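# dunley-stems

Vase life and harvest records for locally grown cut flowers, kept by the growers who sell through the Dunley flower co-op. Mostly dahlias, because it is always mostly dahlias.

Current release: December 14, 2023. It replaces the February one, which had the ranunculus in the wrong units and should be deleted with prejudice.

## What you get

| File | Rows | What it is |
|---|---|---|
| `stems.csv` | 1819 | one row per bunch harvested and tracked to the bitter end |
| `vase.csv` | 594 | bunches that also got a proper vase test indoors |
| `weather.csv` | 645 | daily highs, lows and rain from the Tustden field station |
| `varieties.csv` | 50 | variety names, with every spelling we have had to accept |

Everything is plain UTF-8 with commas. If your spreadsheet turns `variety_id` into a date, that is between you and your spreadsheet.

## Columns worth explaining

- `cut_stage` — 1 (tight bud) to 5 (you should have been here yesterday). Peonies are scored by squeeze, so expect disagreement.
- `cut_hour` — local time, 24-hour clock. Growers claim to cut at dawn. The column suggests a more relaxed definition of dawn.
- `stem_cm` — from the cut to the base of the bloom, in centimeters. Florists' invoices use inches; we converted those.
- `hydration` — `plain`, `bleach`, `packet` or `other`. The `other` rows include one grower's aspirin period.
- `days_ok` — full days before half the stems in the bunch were past selling. Blank means unknown. Zero means zero, and we're sorry.
- `grade_out` — what the florist paid for, as opposed to `grade_in`, which is what the grower hoped.

## How the records were made

Each grower fills in a paper card at the bucket, and the cards get typed up in the packing shed whenever it rains. In a dry summer this leads to a backlog. Cards from the Bandara plots came to us in pencil, and some had been used as coasters, so a small share of the `cut_hour` values there are best guesses. These are marked `1` in `guess_flag`.

Vase tests were done in a spare kitchen, away from direct sun and the fruit bowl. Fruit gives off ethylene, which ages carnations and snapdragons at an impressive rate. We learned this the ordinary way, and the affected rows are kept under `ethylene_suspect` for anyone studying regret. 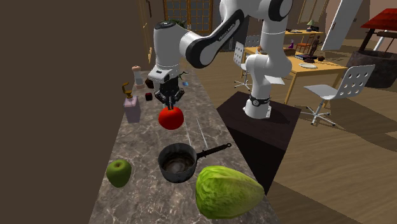 Each bunch in the vase test went into a clean glass cylinder with fresh tap water, recut at an angle, with the lower leaves stripped. Water was changed every second day. Stems were checked in the morning by whoever made the coffee, which means the scoring has one standard before coffee and possibly another after. We looked for a difference in the numbers and found one too small to be worth an argument.

## Known problems

1. **Café au Lait is overrepresented.** Brides asked for it, so growers grew it, so here it is. Weight accordingly.
2. **Foliage is barely covered.** Eucalyptus, ninebark and mint were tracked for one season and then dropped, mainly because they refused to die on schedule.
3. **Sweet peas are entered per bunch in one year and per stem in the next.** Check `unit` before you average anything.
4. **Florist grades are not independent.** Most of them come from Studarico, a shop with high standards and strong feelings about orange. Orange zinnias do worse in `grade_out` than their vase life deserves.
5. **No imported flowers.** Please don't use this set to claim that local stems last longer than flown-in ones. We believe it too, but the data can't say so.

## Loading it

Any CSV reader will do. In Python:

```python
import pandas as pd

stems = pd.read_csv("stems.csv", dtype={"variety_id": str})
vase = pd.read_csv("vase.csv", dtype={"variety_id": str})
both = stems.merge(vase, on="bunch_id", suffixes=("_field", "_vase"))
```

Join on `bunch_id`, never on variety and date. Two growers cutting the same snapdragon on the same morning is a normal event here, and they will both want credit.

## License and credit

CC BY 4.0. Cite it as "Dunley flower co-op, dunley-stems" plus the release date. Grower names have been swapped for letters, though anyone local will identify Grower F by the aspirin.

## Corrections

Open an issue with the `bunch_id` and what you think is wrong. Spelling fixes for dahlia names are welcome, but please give a source — we have already been through three versions of one of them, and the tuber label agrees with none. Replies are slow from first bloom to first frost.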